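Two arms, one tray and a lot of snacks

2/16/24
Filed under: the arm table, workshop, things I said would be quick

The plan, as written on the whiteboard at Birnby in June, was one arm. One arm, one bench, a simple sorting job, finished before the evenings drew in. I have since rubbed that off the whiteboard, partly out of shame and partly since somebody needed the space to draw a bicycle trailer.

There are now two arms. They face each other across the bench like in-laws at a wedding, and most of my spare time goes on stopping them from shaking hands.

For those who missed the earlier posts: Birnby is the shared workshop where I rent a patch of floor, and the job is to pick up small snack packets from the bench and put them into a wooden tray with a divider down the middle. Red on one side, the rest to be argued over later. A child of four can do it, and would also eat the stock, so I still claim a narrow advantage.

The bench itself is the part I'm proudest of, and it's the part that needed the least cleverness. The top is butcher block. I paid too much for it, sanded it, oiled it, and then bolted black aluminium extrusion all round the edge so that none of the nice bits could be touched. The extrusion was meant to be temporary. I have stopped using that word.

What the extrusion gives you is somewhere to hang things. Arms, clamps, cables, your coat. When I had the first arm bolted straight down to an old desk, every fast move set the whole desk nodding in agreement, and the gripper would arrive a bit to one side of where it had been told to go. Now the arm bases are fixed to the frame and the nodding has stopped. I check the bolts before each session. I found one finger-loose last week and spent the rest of the evening wondering how long I'd been blaming the software.

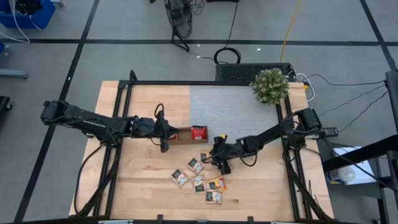
The software is called Stimis. I named it late at night and it was meant to stand for something. It does two jobs: it decides which arm should go for which packet, and it tries to keep the pair of them out of each other's way. The first job went well from the start. For the second I began with an invisible wall down the middle of the bench. Left arm stays left, right arm stays right, everybody goes home with the same number of joints.

The wall worked beautifully, except that the tray sits in the middle. So one arm could reach the left compartment and the other could reach the right, and any packet on the wrong side for its compartment just stayed where it was, with both arms parked politely either side of it. I watched this for longer than I'd like to admit. It was very restful.

Version two got rid of the wall and gave the tray a sort of token, as on a single-track railway. Whichever arm holds the token may go over the tray. The other has to wait outside. This is better, though it did produce one session where the left arm took the token, failed to find a packet, and hung on to the token anyway. I know people like this. There is now a timeout of 900 milliseconds, after which the token is taken away and no more is said about it.

Then there is the matter of packets.

I started with wooden blocks, like everyone does, and the blocks were a pleasure. A block is the same shape when you've picked it up as it was before. A packet is a small bag with opinions. It lies flat, so the fingers have very little to get hold of. Come down too high and they close on air. Come down too low and you press the packet into the bench. There's a height in between where it works, and it's not the same height for every packet, because they sit differently depending on how they landed.

I tried fixing this by being careful. I measured, I wrote the heights in a notebook, I made a table. The next session I tipped the packets out again and the table was worthless. What helped more was slowing the last stretch of the descent and having the fingers start to close while the wrist is still going down, so that they gather the packet up a little. It looks like someone trying to pick a raffle ticket off a wet bar. It works well enough that I've left it alone.
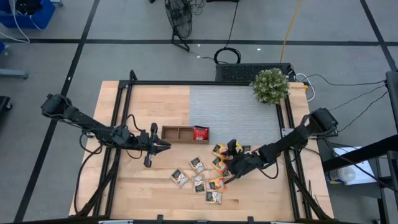 Right arm on a yellow one, left arm waiting near the tray with its gripper open.

The colours matter more than I'd hoped. Red is easy, and Stimis spots it from any angle. The pale ones with green on them are fine too, until they overlap, at which point two packets become one large packet with a strange outline, and an arm goes for the middle of it, which is the join. The yellow ones give me trouble of another sort. Against the wood of the bench, under the workshop lights, they are rather closer to the background than I'd reckoned when I put them in the basket at the shop. I could change the bench or change the snacks. The bench cost more.

The grey mat on the back half was an attempt at a fix. It's grippier than the wood and nothing yellow could hide on it. I put it down at the back right, meaning to move all the picking over there, and then found that the left arm had to stretch for the far side of it and got slow and wobbly at full reach. So the picking came back to the bare wood at the front and the mat stayed put. The plant lives on it.

A word on cables. I had a plan for the cables. I bought a bag of clips and a roll of sleeve from Havix and did the first few joints of one arm very neatly, and then I moved that arm to see how it looked, and the sleeve went tight at the elbow and the whole lot popped off. The lesson is that a cable on a moving arm wants slack at every joint, and slack looks awful. I have gone with awful. What's on the floor I have no excuse for.

The controller was bought second-hand from Azevedo, the surplus place that always has a better one in stock the day after you've paid. It came with no manual and a label on the underside saying DO NOT STACK. It's been perfectly good. I did lose a whole evening to a fault where both arms would freeze for a moment and then carry on as if they hadn't, and after 2 rewrites of the motion loop I found I was printing a line of text to the screen 1000 times a second. I took out the print. The freezing went away. I'm putting that in writing so that the next time it happens I can find this post and feel stupid faster.

Still to do, in no order I intend to keep:

Teach it to nudge overlapping packets apart before having a go at them.
Let an arm hand a packet across to the other one. I've tried this once, by hand, jogging both arms very slowly, and they pulled in opposite directions.
Put a proper stop button on the near side. The present one is at the back, so that to stop the arms you have to lean over the arms.
Fix the tray down. It creeps when a gripper brushes it, and Stimis goes on trusting that it's where it was.
Buy more of the red ones.

The stop button first, I think. The bicycle trailer people want the pillar drill in the mornings, so if I'm to make a bracket for it I'll have to get in there before they do.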